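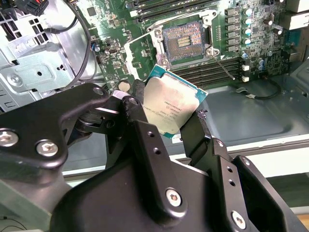
A desktop processor held over an open computer case.

Home Tents Packs Boots Repairs Contact

Putting the Tent and the Poles to Bed for Winter

By Itziar Soler
March 17, 2020
6 minute read

The nights have started to cool off at our place, and the back shed is full of gear that came home from summer in a heap. I'm as guilty as anyone of tipping a wet tent out of the boot, telling myself I'll see to it tomorrow, and then finding it a fortnight later smelling like the bottom of a pond. So this is my end of season routine, more or less in the order I do it, with a few things I've picked up from friends and a few I learnt by ruining something. Put the kettle on, it's a slow sort of job and all the nicer for it.

Start with the tent

Pitch it in the yard if you've got one. If you haven't, drape it over a clothes airer or the shower rail and work on one panel at a time. Unzip every door, pick the thing up by its frame (a helper is handy with the bigger ones) and give it a good shake so the grass seeds and sand fall out. Whatever stays behind in the corners comes up with a dry paintbrush. I keep an old two inch one just for this, and it gets into the seam where the floor meets the wall better than any vacuum I've tried.

For washing, fill the laundry tub with cool water and add a small squirt of soap made for technical fabrics. Don't use ordinary laundry powder or softener, please! It leaves a film behind that draws water in, and the perfume hangs about for years and is very interesting to possums. Go over the muddy bits with a soft sponge and leave the clean bits alone. My own tent is a two person Wevumau with a floor rated to 3,000 mm, and the first year I had it I scrubbed at a patch of tree sap until the coating came away with the sap. These days I dab sap with a little isopropyl alcohol on a cotton bud, try it on a hidden corner first, and stop while I'm still ahead.

Never the washing machine, and never the dryer. Rinse until the water runs clear and hang it in the shade. Sun does more harm to nylon than most people's entire camping season, so a breezy verandah is just the spot. Leave it a full day longer than you think it needs. The webbing loops and the doubled fabric at the corners hold damp long after the walls feel crisp, and I always give them a squeeze between finger and thumb before I believe them.

Seams and sticky patches

While it's up and clean, have a look along the taped seams. If the tape is lifting in little curls, peel away whatever comes easily, wipe the strip down with alcohol, let it dry, and brush on a thin line of seam sealer. Check what your fabric is coated with before you buy any. Silicone-coated fabric wants a silicone sealer and polyurethane-coated fabric wants a urethane one, and the wrong kind will lift off in a long rubbery string the first time it's folded. Valeriano Garrido put me on to using a cheap kids' paintbrush, cut short so the bristles are stiff, and that has made my lines a lot neater than they used to be. 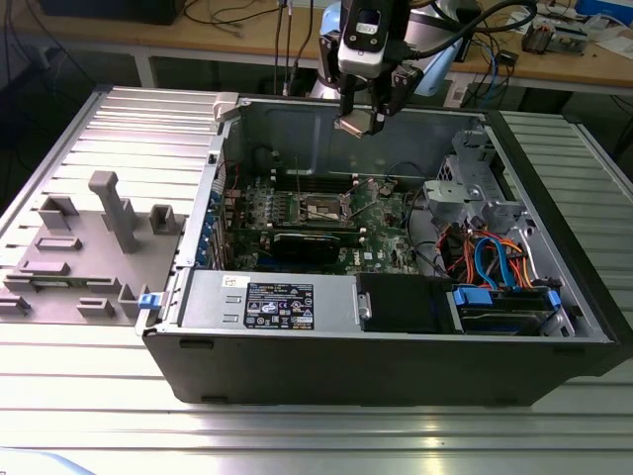

Give the sealer a whole night to cure, and then dust it very lightly with talc before you pack the tent away, otherwise the folded seams can stick to one another. I once opened a fly after winter and it made a sound like a bandaid coming off. If the whole inside of the floor has gone tacky and smells a bit like vomit (there's no polite way to put it), then the coating itself is breaking down. You can scrub off the old layer and paint on a new one, and I've done it, but it's a long messy afternoon and on an old tent I'd think about whether it's worth it.

Zips come next. Run the soft brush down both sides of the teeth, wipe with a damp cloth, and work the slider up and down a few times. When a zip closes and then pops open behind the slider, the slider has usually spread. Squeeze each side of it very gently with pliers, a tiny bit at a time, trying it as you go. Too hard and it cracks, and then you're hunting for a replacement. A rub of zip lubricant finishes the job. Candle wax will do at a pinch, though it does pick up grit.

Tent poles and shock cord

Wipe the poles with a damp cloth, paying attention to the metal ends where the sections slot together. Salt is the big one here. If you've camped anywhere near the beach, rinse them in fresh water and let them dry pulled slightly apart so the air can get in. When you fold them, begin in the middle and work out to the ends, so the cord is evenly stretched.

If the cord has gone slack, it isn't hard to replace. Untie the knot at one end, pull the old cord out, and thread the new one through in the same order, laying the sections on the floor as you go so they don't get muddled. I stick a bit of masking tape on each and number it. Cut the new cord to three quarters of the pole's full length and see how it feels before you trim the tail, because you can always shorten it but you can't do much the other way.

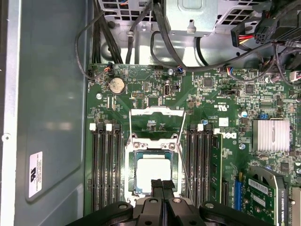
Trekking poles need pulling right apart once a year, and hardly anybody does it. Flip the levers, slide the lower sections all the way out, and stand everything in a bucket of plain water for a few minutes before you wipe it down. Open each clamp as far as it will go before you start pulling. The processor socket in the photo is a good picture of what I mean, with the load plate swung open and standing up on its hinge, well clear of the chip sitting in its place. A lever that's only half undone on a pole still grips on one side, and you end up scoring the shaft as you drag it through. Dry the inside of the upper tube with a strip of old t-shirt wound around a dowel, and leave all the sections apart overnight.

Please don't oil the shafts. I know it's tempting, but they hold by friction, and an oily pole will fold up under you on the first steep descent. If the clamp still slips once everything is clean and dry, tighten the little screw a quarter turn and test it by leaning. My Careck poles need that every autumn and then behave themselves for the year. Worn rubber tips can be twisted off, and the carbide ones underneath usually loosen after a few minutes in hot water.

Putting it all away

Skip the stuff sack for long storage. I keep the tent loosely folded in an old cotton pillowcase on a shelf inside the house, as the shed goes from freezing to roasting and the mice have a key. The fly and inner go in separately. Pegs get washed and dried and put in a tin so they can't poke holes in anything. If your big pack is empty anyway (mine is a 65 litre one and takes up half the wardrobe), it's a fine place to keep the sleeping mats, unrolled a little with the valves open, and you'll know where they are.

Last of all I write a note of anything I didn't get to and tuck it in with the tent. This year's says: new guyline for the back left corner, ask Heltano about peg loops, find the other glove.

3 comments

Kjell Lundgren
The masking tape tip would have saved me a whole evening. I threaded mine with one section backwards and had to do the lot again. Do you burn the end of the new cord or just knot it?

Itziar Soler
I do both, Kjell! A quick pass with a lighter so it doesn't fray, then the knot. Mind your fingers, it stays hot for a bit.

Begoña Iglesias
We have a canvas tent so a fair bit of this is different, but the pillowcase idea is lovely and I've just done it with the kids' little dome. Could you do one on canvas some time? Ours has mildew spots along the bottom and I'm a bit scared to touch them.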